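Notebook, Monness chore bench
December, started 7:40 a.m., coffee number two

Picking up where I left off, with the flat furniture stuff. Everybody upstairs keeps asking when the arm can do "normal house things," and I keep saying define normal, so this month I'm working through the chore list one line at a time and writing down what I think after each. Towels are parked. Dishes are parked (gladly!). Now it's panels and boards: get under a shelf or a tabletop, find the edge, take hold, move it a little, let go without making a mess of it.

All of this is in sim for now, on the Mondeck build, with the Grundinden furniture set loaded. I like that set. The pieces are plain, the wood is dark, and the edges are modeled as separate strips, so when something goes wrong I can at least tell which edge it went wrong on. The old set had everything in one shade of tan and I spent half my life squinting at it.

Ran 771 episodes overnight. Of those the checker passed 80. Before anyone panics, the checker is strict and I made it stricter last night, so a grasp that slides along the edge strip now counts as a fail even if the board ends up where it should. I went back and forth on that one. If I were doing it by hand at home and the shelf slid through my fingers a bit before I got hold of it, I'd call that fine. But my fingers are soft and know when to stop, and the gripper's don't. Leaving it strict.

Things I noticed going through the failures, in no good order:

Approach from below is way harder than from the side. From the side the policy sees the edge early and just goes for it. From below it has a big dark face filling the wrist view and not much to tell it how far away that face is. The grain on the texture is so faint that I don't think it's helping at all. I want to try one run with the grain turned up, just to see, and then one with it off completely.

It opens too early. Fingers go wide long before they need to, and then the wide hand bumps whatever is next to the board. In a kitchen that would be a cabinet side or a wall and somebody would be mad about the scuffs.

27 of the fails are my own fault. The start pose had the palm touching something on step one, and the checker threw them out right away. Fixed the spawn margin, pushed it, moving on. So the real number is a little kinder than it looks, but I'm not going to redo the math until the rerun is done.

There's also a cluster of episodes where the arm gets into a lovely position and then sits there. Just sits! No contact, no timeout warning, nothing, until the clock runs out. I watched 5 of them all the way through with my sandwich and I have no theory. Could be the reward goes flat once it's lined up. Could be the depth again. Dinu (the planner, for those of you reading this from the other bench) logs a valid path the whole time, so it isn't stuck in the sense of having nowhere to go. Need to plot the value estimate over those and see if it droops.

2:15 p.m. Rerun with grain turned up is going. Slow today, somebody has the big machine full of towel jobs. I thought those were parked?

While it cooks, my two cents on the bigger question, which I know is going to come up at the review. Can it do the chore? The way I'd put it is that moving a shelf is four or five chores wearing one coat. Finding the board, fine. Getting near it, fine most days. Picking the right edge to hold, so-so. Holding on with the right amount of squeeze, not yet, and I'd be nervous about showing it on real wood. My kid can move a shelf peg up one notch and put the shelf back, and drops it maybe once, and laughs. I'd love to have the laughing part in the checker somehow.

For the shop floor folks I'm more hopeful. If the boards come at you in the same place at the same tilt each time, you can skip most of what's killing me here. It's the house version, with the odd angles and the tight corners, that eats the hours.

4:50 p.m. Grain run is halfway. Too early to say anything, so I won't. Still to do: grain off, later finger opening, value plots for the sitters, and ask whether we can get a second camera lower on the forearm. Also rename the output folders, "new_new2" is a cry for help.

Pasting in one wrist view from the under-panel set so I can find it again. 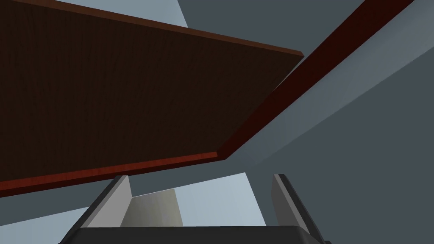
Wrist view, sim. Dark panel overhead, fingers open, nothing in the grasp.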